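The Smallest Room Gets the Last Word

Print this story | E-mail this story | 14 comments | 62 shares

I have a confession to make about my bathroom vanity. For most of last year I cleaned it only when my mother-in-law's car was already in the driveway. I'd grab a paper towel, swipe whatever I could reach, shove the rest in a drawer and call it done (she always knew, by the way).

So when my friend Candela Manzano told me she wipes down her sink every single night before bed, I laughed at her. Then I went to her place in October and used her bathroom, and I stopped laughing. It wasn't fancy at all! Same kind of one-piece top half the houses in Villanueva have, with the bowl molded right in. It just felt calm in there, like a hotel where somebody likes you.

I asked her how long it takes. Three minutes, she said, and most of that is picking things up and putting them back. Her whole theory is that people hate cleaning the counter when what they really hate is moving 20 bottles to get at it. When I got home I counted mine. I had 30, and that included four hand creams, all of them started.

I gave away what I could, tossed what smelled funny, and made myself a rule that only a few things get to live out on the ledge behind the bowl. A container to one side of the faucet, a little bottle on the other. And one thing that's just for looking at, because I'm not a monk. 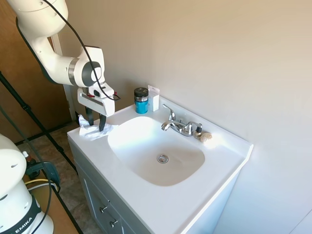 The paper towel question, though, is where I get into arguments. Begoña Bravo, who ran a guesthouse for years and has strong feelings about all of it, thinks paper is a waste and won't have it near a sink. She uses cotton cloths and boils them. I admire this and I'm never going to do it. I keep a crumpled towel going for one round of the counter, left side first, then around the back of the faucet where the gunk hides, then the bowl last of all. Begoña goes bowl first. We've agreed to stop bringing it up at dinner.

What we do agree on is chrome. You can have a bowl with a few gray marks down low that won't budge, and if the faucet and the drain are shiny, people walk in and think the room is clean. I tried baking soda on the marks in my own bowl, left it on for 30 minutes, rinsed, and got maybe half of what I wanted. Good enough for me! A white glossy top shows every hair and every fleck of toothpaste, but it also wipes up in one pass, and I've made my peace with it.

I've been at it for a few months now, missing a night here and there. My mother-in-law came by last week without calling first. She was in there a long time, and when she came out she asked where I'd put all the hand cream.

E-mail this story | Print this story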